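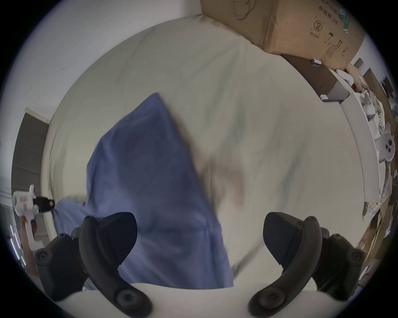 Blue fabric, on the move.

The Holloway Courier has put its prices up again, this time with a letter from the publisher, Reinhold Wunderlich, explaining that the word "subscriber" has been retired. We are now "members". Membership gets you the paper, as before, and a monthly email from Reinhold Wunderlich.

The Courier lost 139 print readers between January and the summer and gained 46 online, several of whom, I'm told, signed up to cancel a relative's account and got lost on the way. The total now stands at 2515, if you include the people on free trials, and the letter does.

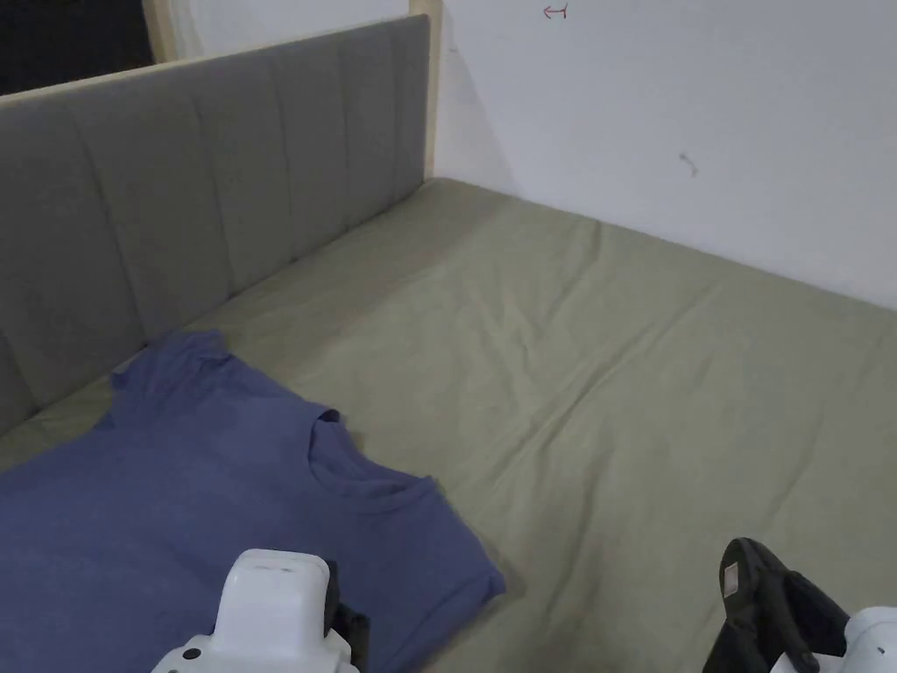
Wanda Szabo, who edits the letters page, argued for leaving the crossword free and charging for everything else. She lost. The crossword now costs £2 a month on its own - more than the court reports, which remain free and are a good deal easier to finish. Readers who object may write in, provided they are members.

The new rates start with the next issue. The old forms will still be accepted at the front desk until the pile runs out.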